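4.2 Keeping the top of the machine clear

Before you start
Switch the machine off at the wall and wait 8 minutes. Keep the Wostholm maintenance card to hand.

1. Lift away anything resting on the top surface, including paper and cloths.
2. Check the rubber opening. Pick out loose scraps by hand — do not push them further down.
3. Wipe the raised rim with a soft, barely damp cloth.
4. Brush each vent grille along its slots. Use the 40 mm brush.
5. Dry the surface and enter the job on the card under code 137.

CAUTION: Never pour water or cleaning fluid into the opening or the vents.

Note: Report a split or loose rim to Reshma Zwane before the machine is used again.

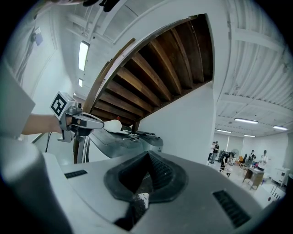
Can I use a vacuum cleaner on the vents?
Use one on its lowest setting with a soft brush head, and keep the nozzle moving. Finish any dust left in the slots with the hand brush.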